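Minutes of the monthly partners and placements meeting, Stinik, held Friday, July 19, 2019, in the upstairs room.

**In the room:** Mimoza Janevski (chair), Siu-ming Yeh, Kosmas Makris, Naveed Farooqui
**On the phone:** Fotini Raptis, from the Gelcombe office
**Minutes:** Siu-ming Yeh

## 1. Welcome and last month's minutes

Mimoza opened by thanking everybody for coming in on a hot Friday afternoon, and thanked Kosmas in particular for the peaches. The June minutes were read through and accepted with one change: under item 4, the Kravchuk spring radio spots ran for five weeks, and we had written four. Siu-ming apologized and has fixed the copy on the shared drive.

## 2. Kravchuk bus shelter posters

Naveed took us through the Kravchuk posters, and it was a pleasure to hear him so cheerful about it after the trouble we had in the spring. Of the 103 shelters we booked, 92 had the new poster up by the first morning. The other shelters were done by the end of that week, apart from one on the hill road that is closed for sidewalk repairs. The shelter company has offered us a credit for that one, and Naveed would like to take it as extra days at the train station instead of money back. Everyone thought that was sensible.

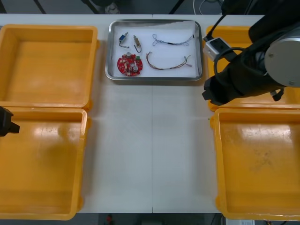

There was a good long talk about the wording on the second poster. Fotini feels the headline is too hard to read from a moving car, and she had tried it out on her sister and her sister's kids on the way to the lake (the kids got it, the sister didn't). Kosmas likes the headline as it is but would happily lose the line underneath. Mimoza asked that we try a version with the smaller line gone and the phone number made bigger, and send both to Kravchuk so they can choose.

**Action:** Naveed to write to the shelter company about the extra days.
**Action:** Kosmas to have both versions of the second poster ready for the client.

## 3. Vusivero trial

Kosmas reported on the first month of using Vusivero to book our online video ads. He was frank that the first week was slow going, mostly on account of him learning where everything lives, and he wanted it noted that their support desk was very kind to him. Since then he has set up 30 separate bookings and only had to redo two.

The part he likes best is being able to see by breakfast which ads were watched to the end the day before. The part he likes least is the billing page, which shows everything in one long column with no client names. Fotini said the Gelcombe office has been keeping its own spreadsheet for just that reason, and she offered to share it, an offer that was gratefully taken up before she had finished the sentence.
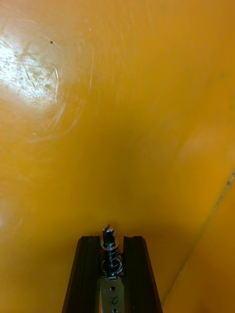
*Yellow plastic surface, with scratches and glare.*

Mimoza asked whether we are ready to sign for a full year. Naveed would be more comfortable with six months, and Siu-ming agreed, as we have yet to run a campaign through it over a holiday. We settled on asking for six months at the trial price, with the choice to carry on afterward.

**Action:** Mimoza to call Vusivero about a six-month contract.
**Action:** Fotini to send her spreadsheet to Kosmas.

## 4. Client survey

Fotini had 53 replies to the client survey, which is more than she had hoped for in the middle of summer. People are happy with the work and very happy with how quickly we pick up the phone. Several would like their monthly reports to be shorter, with the spending on the first page. Her write-up will go around with these minutes, and the notes that follow are hers.

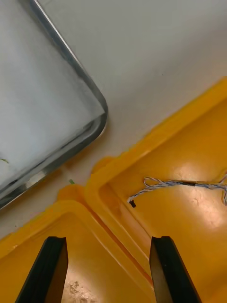

Fotini Raptis

I would suggest we start with the reports, as it is a small change and clients have asked for it in plain words. I'm glad to draft a one-page version over the next couple of weeks, and if anyone has a report they are especially proud of, please do send it my way so I can borrow the good parts.

## 5. Any other business

The projector cable has gone missing again. Siu-ming will order two.

The next meeting will be at the Gelcombe office, and Fotini promises lunch. Naveed can drive three people if they don't mind leaving early.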